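Search tickets and knowledge base Go
Print this page | E-mail this ticket

Trurketti two-arm cell: both arms hold in mid-approach while the visitor display is connected

Status: Closed, fixed by configuration
Site: Avimholm, demonstration hall
Opened by: Ilaria Sala
Assigned to: Kirsten Sveinbjörnsson, Skanirley support
Product: Trurketti controller with two arms and wrist cameras
Severity: Medium, raised to High before the open day

Opened by Ilaria Sala

The cell is being set up for the open day on Wednesday. The program is the two-sided box approach. Both arms leave home, come in over the table from left and right, and stop with a gripper on either side of the box. They close, lift, set down and return. It has run without trouble in normal use.

With the visitor display connected, the program stops during the approach. Both arms hold position. No motor error and no collision message. The panel shows HOLD, SOURCE STALE and the program pointer stays on the approach line. Pressing Resume sometimes continues the motion and sometimes brings the same message back at once. If I go back to home and start over, the program may finish or may stop at a different point.

Happened 3 times this morning. I can't trigger it on purpose. The visitors are going to stand in front of this thing while somebody talks, so a stop in the middle with no explanation on the screen is not acceptable.

Controller log attached. Nothing was changed on the arms. The visitor display was supplied by Akbulut with its own small computer and is plugged into the same network switch as the controller.

Reply from Kirsten Sveinbjörnsson

Thanks for the log. SOURCE STALE means the motion program asked for a camera frame and the newest one was older than the limit. The limit on your controller is set to 67 ms. When the limit is passed, the controller holds both arms, including the one whose camera is fine. The arms are treated as one group in a two-sided program.

Please check the following with power off:

- Camera plugs at both wrists, seated and latched
- Camera cables along the full length of each arm, no pinch at the elbow
- Camera plugs at the controller, one per port, no hub in between
- Ground strap between the front rail and the controller case

Then run the program with the visitor display unplugged from the switch, and again with it plugged in. Leave everything else alone between the runs. Send both logs.

Reply from Ilaria Sala

Plugs checked and reseated. Right arm cable had a clip turned so that it pulled slightly at the elbow in the home pose. Clip turned back. Ground strap present and tight. No hub.

Runs done:

Display unplugged: program looped until I stopped it. No hold.
Display plugged in, screen on the title page: no hold.
Display plugged in, live camera page open: hold on the right arm's camera, then, after a restart, hold on the left arm's camera.

So the clip was not the cause, or not the whole cause. Logs attached.

Reply from Kirsten Sveinbjörnsson

Agreed, leave the clip as it is now and set it aside.

In the second log the motion loop stays at 100 Hz right up to the hold. The arms and the motor bus are healthy. What slips is the camera process. Each time a client opens the live page, the controller starts a second copy of each stream and compresses it for that client. On your version this runs at the same priority as the capture process, so when it gets busy the frames for the motion program arrive late.

The gap before the hold is short in most cases. In one case it grew to up to 2000 ms, and this is why Resume did nothing for you: the frames were still late when you pressed it.

A few things to confirm:

1. Which page does the Akbulut computer open by default after it starts?
2. Is anyone else opening the live page, for instance on a phone or an office computer?
3. Can you send overview stills from the fixed camera with the arms down over the table? I want to see how close the grippers are to each other and to other items when they hold. It affects which recovery move I can recommend.

Reply from Ilaria Sala

1. Live page, both cameras, full size. It reloads by itself if it loses the connection.
2. The office had it open as well. They have been asked to close it.
3. Stills below, fixed camera.

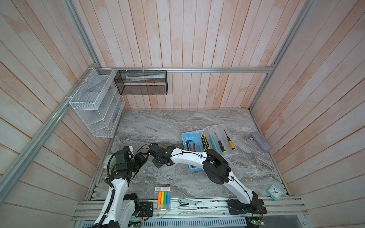
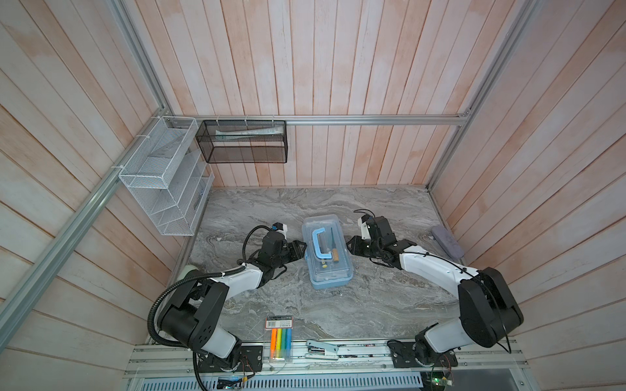
If the arms are in HOLD with the grippers open over the table, can the operator send them straight to home from the panel?

Only one arm at a time, and only after a short retract straight up. The Home button moves both arms together on the shortest joint path, and that path does not take the other arm or the contents of the table into account. Raise one arm until it is clear, send it home, then do the same with the other.

Reply from Kirsten Sveinbjörnsson

Stills received, thanks. The answer to your recovery question is entered above so that it stays next to your post.

Some further notes on the layout.

The stapler at the front edge is close to the rail that carries the arms. I would take it off the table for the demonstration, along with the blister pack next to it. Neither is used in the box program. The glasses case by the right wall can stay as long as the right arm is not asked to swing out on that side. If you use the wide home pose, move it.

The wall organizer and the mesh basket are outside the path of the box program. Please don't hang anything longer in them while the cell is running.

On the fix. There are two ways to do it and you can have both.

Option A, no software change: point the Akbulut computer at the preview page instead of the live page. The preview page shows a single reduced picture, made once by the controller and shared by all clients. The cost to the controller does not grow with the number of screens. It looks a little less smooth.

Option B, a settings change: under Cameras, Advanced, set Client streams to Low priority. Under the same heading, set Maximum full-size clients to none. Save and restart the camera service. Any full-size request from the network then gets the preview picture.

Do not raise the stale limit. It will make the message go away and the arms will then be moving on old frames, with people standing in front of the enclosure.

Reply from Ilaria Sala

Did A first. No holds in a long run with the talk read out at normal speed and the display on.

Then opened the live page on the office computer to see if it would come back. Hold on the left arm's camera shortly after. Recovered with the procedure above: left arm up, left arm home, right arm up, right arm home. Nothing touched.

Did B. The office computer now gets the preview picture whatever page it asks for. Ran the program again with both screens open. No holds.

Two side questions. The preview picture is rotated for the left arm and not for the right. And the panel still only says HOLD, SOURCE STALE, which the person giving the talk will not understand.

Reply from Kirsten Sveinbjörnsson

Rotation: the preview page ignores the per-camera rotation setting on your version. Known fault, separate ticket opened on our side and linked to this one. As a workaround, rotate the left picture in the display software. Akbulut's program has this under Layout. Do not turn the camera on its mount, or the camera calibration for that arm will be wrong.

Message text: you can add your own operator text under Panel, Messages. Suggested wording:

"Camera picture late. Arms are holding. Call the cell operator. Do not press Home."

The original code will still be written to the log.

For the day itself, please use this order at startup:

- Controller on, wait for the ready light
- Open the camera page on the controller and confirm both pictures are moving
- Visitor display on
- One run of the box program with no visitors at the enclosure
- Panel lock on, key with the operator

If you power cycle the switch, repeat from the camera page onward. The display computer reconnects faster than the controller does and sometimes shows a frozen picture until its page is reloaded. A frozen picture on the display has no effect on the arms.

Reply from Ilaria Sala

Rotation fixed in the display software. Operator text entered. Startup order printed and taped inside the controller cabinet door.

Stapler and blister pack removed from the table before the rehearsal. Box position marked on the underside of the table cover so it can be found again when the cover is laid for cleaning.

Reply from Ilaria Sala

Open day done. Box program ran for every group. No SOURCE STALE entries in the log. One hold of a different kind, OPERATOR STOP, which was me: a visitor leaned in toward the front rail and I used the stop button. Recovered one arm at a time. Log attached for completeness.

Some visitors asked for the full-size picture on the big screen. Is there a way to get it without bringing the fault back?

Reply from Kirsten Sveinbjörnsson

Log looks clean. The stop was handled correctly and all positions were kept.

For a full-size picture, use the video output on the back of the controller and run a cable to the screen. That output is taken before compression and adds no load to the camera process. It shows one camera at a time, selected on the panel. Leave the Client streams setting on Low priority in any case.

Keep the settings from option B when you next update. The updater preserves them, but check the page once afterward.

Closing this ticket. The rotation fault stays open under the linked ticket and you will get mail when it changes.

Resolution: full-size client streams disabled, client priority set to Low, visitor display moved to the preview page. Stale limit left unchanged.

Last updated: December, by K. Sveinbjörnsson
Print this page | E-mail this ticket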